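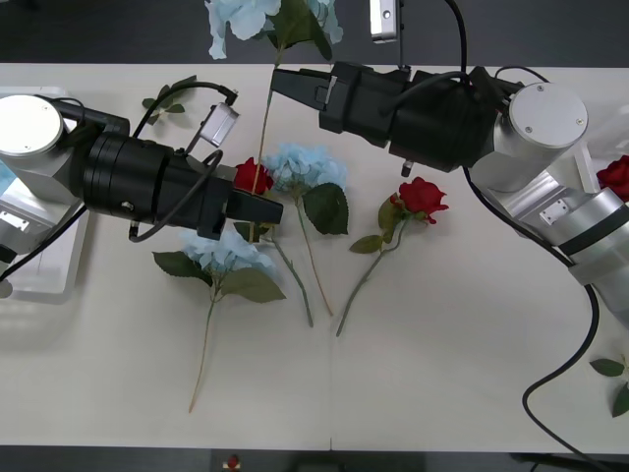 Home Articles Issues Authors Contact

7 min read

Print this article | E-mail this article

4. What people told me about fake flowers

I went into the Rosthorpe interviews expecting to hear about money. Artificial flowers last, fresh ones don't, and that seemed like the whole story (my supervisor, Zuweira Akpalu, did warn me it wouldn't be). We sent surveys to 100 households and got 90 back, a better return than I'd dared hope for, and then I sat down with 20 of those people in their own lounge rooms for a proper talk. Cost came up, sure, but mostly in passing. What they really wanted to talk about was whether a visitor would be fooled, and whether they'd mind if the visitor wasn't.

Most had a favourite flower for faking. Roses split the room: people who loved real roses thought the fabric ones looked mean, while people who'd never grown one were perfectly happy with a red bunch on the hall table. Hydrangeas did much better. One woman on the Kwofie estate told me she forgave hers everything because the real thing looks a bit papery anyway, and I heard versions of that again and again! Leaves mattered more than I'd guessed, too. Several people turned a stem over to show me the leaf before they said a word about the bloom — a jagged edge was taken as a sign that somebody at the factory had bothered.

Figure 3. Artificial hydrangea, pale blue, with a single serrated leaf on a thin tan stem. 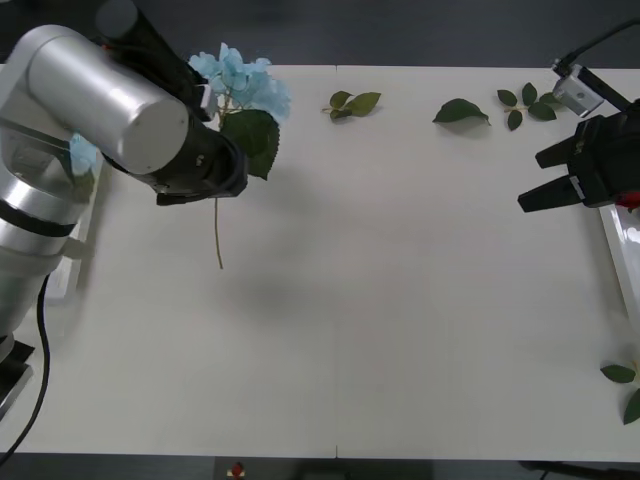 4.1 Dust, fading and the back of the cupboard

I coded the transcripts using the Trikel scheme, with one extra category for cleaning, and I'm glad I added it. Dusting is where the relationship gets tested. Some people rinse their flowers in the laundry sink every August, some use a hair dryer on the cool setting, and a fair few just turn the vase around so the grubby side faces the wall (I do this myself, so no judgement here).

Fading was talked about quite differently. A dusty flower was the owner's fault, but a faded one had simply got old, and people spoke about it kindly, almost the way they would about a neighbour.

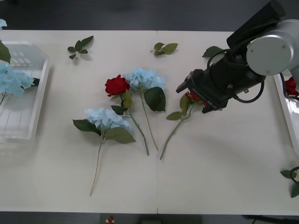 Faded stems rarely went in the bin, either. They moved from the lounge to the spare room, then to the laundry, then into a box. One man had kept a bunch of Tustard carnations in the shed since his daughter's wedding and could tell me which table they'd been on. I'd planned to ask everyone when they last threw a stem away, but I dropped the question after the first few interviews, as it made people a bit defensive and the answers got very short. Section 5 picks up the boxes again, along with the survey answers on storage.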